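Virág on the Line: Gallery

Back to Plasatport galleries

So a bunch of you asked for more from the packing room after my last update, and I finally sat down on my lunch break to put this page together. If you're new, hi! I'm on the tableware line at Plasatport, and for most of my time there my job was picking up a thing, turning it over, checking it, and putting it in a box. Then doing it again until the break bell. Now a lot of the picking up is done by Virág, the robot arm on the Drolteveo cell at the end of our line, and I spend my shift doing something pretty different.

People always want to know if it took my job. Well, it took part of it. I used to go home with my wrists on fire, especially in November when the big holiday orders come through, and I can't say I miss that. What I do miss is the talking. When four of us stood at the same table you could get through a whole family drama before the first break. These days we're more spread out -- one person feeding the cell, one on inspection, one on the tape machine, one floating -- and you have to save your stories up for the lunchroom.

The other big change is the screen. Before Virág picks up any new piece for real, it gets tried out in the simulator first, and that part turned out to be where I fit in. Zinhle Khumalo set up the cell and she's great at it, but she had never packed a box on our line, and some of the first grips she tried made me wince. Too close to the rim! You learn very fast on the line that you don't squeeze a rim. So I pulled up a chair and started pointing, and after a while she just handed me the mouse.

I was terrified of that software, by the way. The first morning I sent the arm straight through the table, which you can do on the screen with no harm at all, and Zinhle laughed so hard she had to step out. Now I can load a piece, move the view in close, open the fingers, try an approach, back off and try it again from another side. It's slow and kind of soothing. My daughter says it looks like the world's most boring video game and she's not all wrong.

What changed in numbers, for those who like that: on a good shift by hand our table did 500 boxes. The first full shift with the cell running we did 194, and you should have heard the break room. It's picked up since then and we're past the old number most nights, but I remember that 194 every time somebody in a nice shirt says the changeover was smooth.

Amna Memon, our shift lead, fought for us to get paid training hours on it, and I want that written down somewhere, so it's going here. The first plan was that we'd pick it up as we went. She said no, people learn on the clock or they don't learn it, and we got 4 hours a week. She also got the stop button moved to where a short person can reach it. I'm the short person. Thank you, Amna.

There are still things I'd change. The beeper is awful. The fault codes all come from Feveck, who wrote the control software, and they read like license plates, so we keep a sheet taped up with what each one means in normal words. And the room feels colder with fewer bodies in it, which I've brought up more than once.

Anyway, on to the work itself. Click to make it bigger, and tell me in the comments if it won't load on your phone.

Virág's gripper in the simulator, fingers open, in close on a white surface.

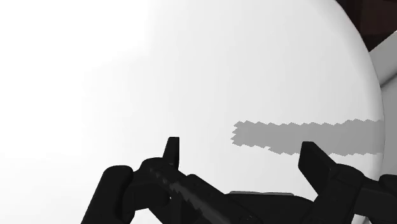 The night crew gets their turn at the training hours next, and I've promised to stay late and sit with them for the first few. I'm bringing the taped-up code sheet, a fresh copy for each of them, and probably snacks.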